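Sorting out the cupboard under the stairs (and the shed, and the drawer)

Right then. I've had a few messages since the limescale page asking how I keep all the odds and ends in the house under control, and the short answer is that I don't, not all of the time. But I've got a lot better at it since we moved to Preston and found ourselves with a cupboard under the stairs, a shed with a leaky corner and far fewer kitchen drawers than we'd had before. What follows is everything I've picked up, in no very sensible order.

Start with one small space

I know every tidying book ever written says this, but do start small. My first go at the under-stairs cupboard involved pulling the lot out into the hall at four in the afternoon, and by eight we were climbing over the hoover to get to the loo. Most of it went back in exactly as it came out. These days I do one shelf, or one box, and I stop when it's done even if I'm feeling keen. (Especially if I'm feeling keen!)

Have three things to hand before you open the door: a bin bag, a damp cloth and a cardboard box for stuff that lives somewhere else. The box is the clever bit. If you keep trotting upstairs to put a hairbrush back you'll find yourself sorting out the bathroom cabinet and the shelf will still be half done at bedtime.

Tubs, tins and what to put where

I used to buy matching sets of storage boxes and I've gone right off them. You end up with five the same size when what you needed was one enormous one and a few tiddlers. Use what you've got for a month first, even if it's old ice cream tubs and a shoebox, and then you'll know what sizes to look for.

Here's how mine has settled down:

Batteries: a flat biscuit tin lined with a bit of card, new ones at the left and used ones in a separate jam jar to go to the supermarket collection point. Put tape over the ends of the square 9-volt ones before they go in anywhere near other metal things.

Light bulbs: back in their own cardboard sleeves, standing up in a bread tin. I write the fitting on the top in felt tip so I don't have to pull them all out in the dark.

String: one ball per jar, with a hole in the lid for the end to come through. Garden twine stays in the shed.

Picture hooks and small nails: a pill organiser from the chemist. It's got a little door for every size and it fits in the palm of your hand up a ladder.

Balls, toys and anything else that rolls: a big bin with sides higher than you think you need. Low baskets look lovely in the shop, but everything hops out the moment somebody roots through for the one at the bottom.

A box with a divider in it is worth having for this sort of thing. You get a big side for the jumble and a narrow side for whatever you'd otherwise lose in it. If yours hasn't got one, a piece of stiff board cut a hair too long will wedge itself across the middle without any glue. Round off the top corners with sandpaper first, as they catch your knuckles.

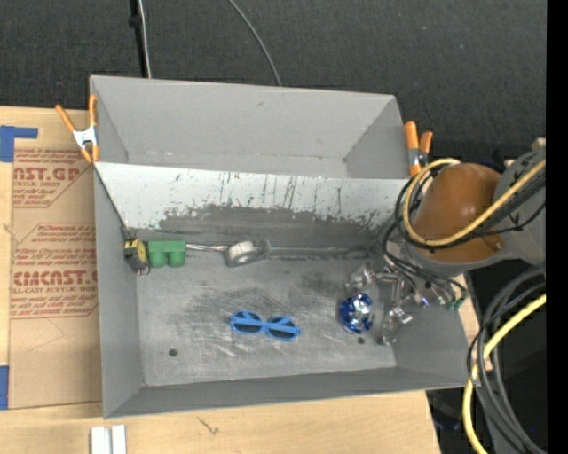
Page last changed: October

Scuffs, scrapes and grubby bins

Any box that gets proper use is going to look tatty before long. I don't mind that at all, but I do like them clean, and there are a few marks that come off much more easily than you'd expect.

For dark scuffs on smooth grey or white plastic, try a dry pencil rubber first. I mean it! The ordinary white sort you had at school. It lifts the black streaks you get from shoes and other rubbery things, and you just brush the crumbs out afterwards. If that doesn't shift it, a dab of bicarbonate of soda on a damp cloth usually will. Go gently and in small circles, and try it on the bottom first in case it dulls the shine.

Cream cleaner is too harsh for see-through boxes. I ruined a very nice clear one that way and it's looked like a bathroom window ever since.

Sticky label left behind? Cooking oil. Rub a teaspoonful in, go and have your tea, then scrape with an old loyalty card and wash with hot soapy water. Hairdryers work as well but I've warped a lid doing it, so keep it moving.

Painted metal that has started to flake is a different kettle of fish. Take off whatever is loose with a plastic scraper, wipe it down, let it dry properly overnight and then decide whether you care. For a shed box I don't, and I just line it with an offcut of lino. If it's old paint and you don't know what is in it, leave the sanding alone and use the box for something else, well away from anything children put in their mouths.

Scratches you can't do much about. Line the bottom if they bother you.

Linings

Speaking of which — I line nearly everything now. An offcut of carpet in the bottom of the tool drawer stops the spanners sliding about and makes a lovely quiet drawer. Carpet shops will often let you have the old sample squares for next to nothing if you ask nicely, and they've already got neat edges.

In the kitchen I use wipeable tablecloth stuff off the roll. Cut it a finger's width short on each side or it rides up the walls and traps crumbs. Newspaper is fine for the veg box and goes straight in the compost afterwards, and wallpaper ends are pretty in a chest of drawers but they do tear, so I save those for the spare room.

Don't line anything that has drainage holes in the bottom without cutting holes in the liner to match. I did this with a planter and had a very smelly fortnight.

Saving the kitchen table

We've got a pale wooden table that I do absolutely everything on, from pastry to potting up, and it's taken me years to work out how to keep it decent.

Never drag a box across it. Lift it or put a folded tea towel underneath. Grit gets stuck on the bottom of anything that's been on the floor and it will leave a long fine scratch that you'll notice every single breakfast.

White rings from hot mugs will often come out with a warm iron over a dry cotton cloth. Low heat, no steam, a few seconds at a time, and keep lifting it up to look. Mayonnaise works on some of them too, left on for an hour, though you do feel daft doing it.

Ink is the hardest. I've had some luck with lemon juice on bare wood but it can leave a light patch, so try underneath first.

Once or twice a year I give ours a going over with Flimik, a wax I get from the hardware shop on Ristdale. Thin coats! I can't say it enough. The first time I put it on like butter and we stuck to the table for a week. Put it on with an old sock, leave it for the length of a radio play, buff it with the other sock.

The drawer

You know the one. Ours had dead pens, foreign coins, seven — no, I didn't count, lots — of those little keys for bleeding radiators, and a takeaway menu for somewhere that had closed down.

I don't think you can do away with it, and I've stopped trying. What I do is tip it on to a tray every few months, put back only what I can name, and give every key a label. A key that nobody in the house recognises goes on a hook inside the cupboard door, and if it's still up there the following spring it goes in the scrap metal.

Instruction books used to live in there too. I've moved them all to one folder with the receipts stapled inside the front covers, and I write the model number on the outside in big letters. Our washing machine is an 800 something or other and I used to have to lie on the floor with a torch every time I rang up about it.

The shed

Damp is the enemy out there. Get everything up off the floor, even if it's only on a couple of bricks and a plank. Cardboard is hopeless, it goes soft and then the mice have it. Lidded plastic boxes are the thing, with a sock full of dry rice in each, tied at the top. Swap the rice when it starts to clump.

Paint tins: store them with the lids hammered down properly and put a stripe on the outside at the level of what's left. Write the room on as well. We have a tin that just says 331 and I've never found out which wall it was for, so it has done the inside of the shed door and very smart it looks.

Hand tools get a wipe with an oily rag before they go away for winter. I keep the rag in a lidded jar, and if it's been anywhere near linseed oil I spread it out flat outdoors to dry first, as those can heat up all by themselves if you scrunch them.

Hang the things with long handles. Two nails and a space between them will hold a rake, heads up, teeth to the wall please.

Bits people have sent in

A reader who runs the Mofokeng guest house keeps all her spare curtain hooks on a big safety pin, which I've copied straight away.

Somebody else freezes their candle stubs before getting them out of the holders. They shrink a touch and pop out with a blunt knife. Works best in metal or thick china, and I wouldn't risk thin glass.

And one I'm still trying out: a slice of bread to pick up the tiny splinters when you've broken a glass. Press it down, don't wipe, then wrap it up well and straight in the bin. I've only broken the one glass since I was told so I'll report back.

Next page will be on getting smells out of flasks and lunch boxes, so if you've got a good one for tomato stains send it over before I start.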